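Tuesday, late

Club ran over again. It was supposed to end at 6 and I was still in the hallway at half past, holding a box of screws that belong to nobody's project in particular, listening to Elie Srour explain to his mother on the phone that he was "basically outside." He was sitting on the floor.

We have a name now. After three meetings of arguing, the team is Durnetti. Jihad picked it and claims it means something in a language he won't identify. The other choices were Brillau, which Suha said sounded like a shampoo, and something with a skull in it. I voted for Brillau. I've used worse shampoo.

The task sheet for the regional came by email and Mr. Dabbas printed it for us, double-sided, so that the scoring table is on the back of the part it scores. Household category. Your entry has to learn a chore from demonstrations. That means one of us does the chore over and over with the hand-held gripper, the recordings go into the training run, and in theory the arm picks up the habit. We chose laundry. Specifically, we chose stacking folded clothes, because folding was Ziad's idea and Ziad's idea lasted one afternoon and one bath towel.

We have 2,434 demonstrations written down in the notebook, and the plan says we stop when we have another 500. I have done so many of them that I caught myself squeezing an imaginary trigger while putting plates in the cupboard at home. My sister saw. She hasn't said anything yet, but she's saving it.

The division of labor is worth recording for history. Ziad writes code and sighs. Elie charges batteries, or says he has charged batteries. Suha keeps the notebook and is the only person whose handwriting the rest of us can read, so she will be keeping the notebook until she graduates. Jihad does the poster. The poster has been "nearly there" since September. I do demos, and the grunt work, and apparently this diary, which Mr. Dabbas thinks is an engineering log. I'm going to have to write him a cleaner one.

Big fight today about sweaters. Suha wants the thick stuff in because judges will bring thick stuff. Ziad says thick stuff ruins his numbers. He had 19 good runs in a row last week on T-shirts, and he talks about those runs the way my uncle talks about his high school soccer team. Suha pointed out that no one on earth owns only T-shirts. Ziad looked down at his T-shirt. We put the sweaters in.

The new rule, as of tonight, is four to a stack, mixed, squared up as neatly as you can manage, and no beds that look like hotel beds. Mr. Dabbas says real bedrooms have patterns on everything, and the model had better meet some flowers before it meets the judges.
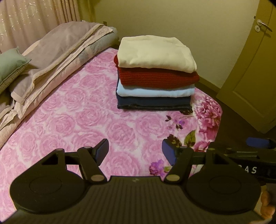

What happens if the stack falls over in the middle of a demo? You stop recording, mark the take as failed in the notebook, rebuild the stack and start over, and the failed take stays out of training.

I copied that out because Jihad has asked it at three meetings and I'd like to be able to just hand him the page.

White fuzzy sweater on top of the red ribbed one, by the way, with the light blue and the navy underneath. I like that order. Ziad would want the fuzzy one banned altogether. He has a theory about fuzz and he'll tell it to you whether or not you're carrying something heavy.

We also have to pick what to call the two versions of the model, because "the good one" and "the other good one" caused a problem last week when Elie deleted one. It was the good one. Now they're Weder and Lengyel. Weder is careful and slow. Lengyel goes at a sweater like it owes him money. I know which one should go to the regional and I know which one the team is going to vote for.

To do before next time: new tape for the box, ask Suha for the page numbers, get my charger back from Elie. Math quiz tomorrow, second period. I've opened the book and it's lying here next to me, open.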